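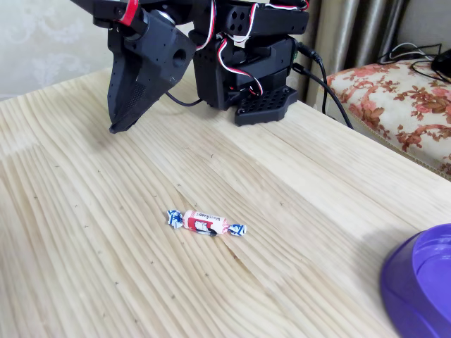
kvaran_arm
I trained two policies for the candy into bowl task. One had 500 demos, all with clean motion. The other had 440, and I kept the demos where I missed and tried again. The second policy is better on the real arm.

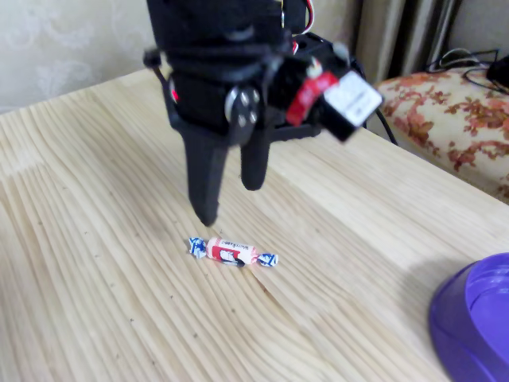 My guess is that it learned how to recover when the fingers come down too far behind the candy.

plilham
I do not agree yet. Did you use the same seeds? With 8 trials each, this can be luck.

kvaran_arm
Same seed, yes. More trials I can run in February.

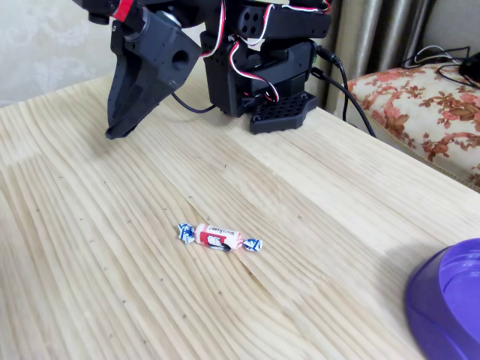
I will also change the start position of the candy, which I kept nearly fixed until now.

pronetti2
Please do that first.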